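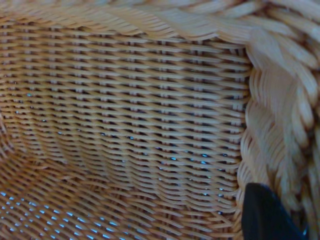
Wrist camera view inside the woven basket, with one gripper finger at bottom right.

Progress note, July: gripper and camera comparison

Hi Hilde,

A bit later than I promised, but there's more in it this time! We've finished the first round with both grippers on the Deltville bench. That came to 83 pick attempts with the Anix and 60 with the Kpodo, and the gap is only down to us losing the Kpodo for an afternoon while Jarrah hunted for a cable with the right plug.

The Anix is still my favourite for soft things (cloths, socks, the little beanbags). It closes gently and I hardly ever have to touch the force setting. The Kpodo is quicker and much better on hard edges, but it pinches, and Natalia has asked me to stop running it on anything she's lent us.

Baskets are where most of my time has gone. A woven wall is a horrid thing for a wrist camera: lots of fine repeating strands, dark slits between them and little points of light coming through from behind. Our depth software takes some of those points for holes and some for objects, and now and then it sends the arm off after one. Then there's the thick plaited rim, so close to the lens that it goes out of focus just when I'd like to know how far the finger is from it. Eustaquio has written a filter that throws away small bright specks before the depth step. I like it a lot, though it also threw away a white button.

I've saved 971 stills from the basket runs so far and Iraís is labelling them, wall, floor, rim and finger. She's done 49 and says the rims are slow going.

Money: we're inside the budget. The one thing I'd like to ask for is a second wrist camera with a closer focus. Plostitz do one that fits our bracket and I can send you the quote whenever you like.

Next up is the Kpodo with softer pads, then both grippers again on the baskets with Eustaquio's filter switched on. Could you let me know about the camera before we start on that? Mornings are best if you'd sooner ring.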